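Kistby is a word list for people who name things in a hurry. It holds 969 short made-up words, such as Nukia and Zalent, that sound like they cost money.

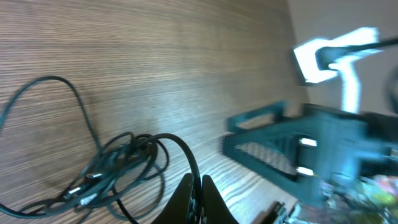
## Format

One word per line, plain text, lowercase. The second column is a mood score from 2 to 10, assigned by Inès Perrin over lunch. Treat it accordingly.

## Known problems

- Around 200 entries rhyme with a skin cream.
- `tsao` is a surname. Pak-hei Lai has asked us to remove it twice.
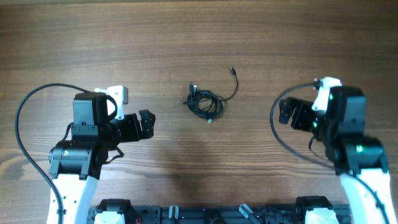

Pull requests are welcome if you've said the word out loud first, preferably to a stranger. Send complaints to Catrin Ifans, who collects them. 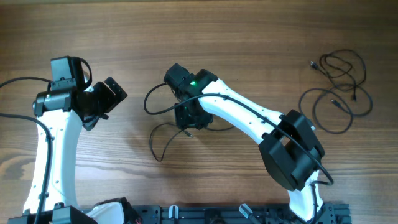

*Two arms, one wooden tabletop.*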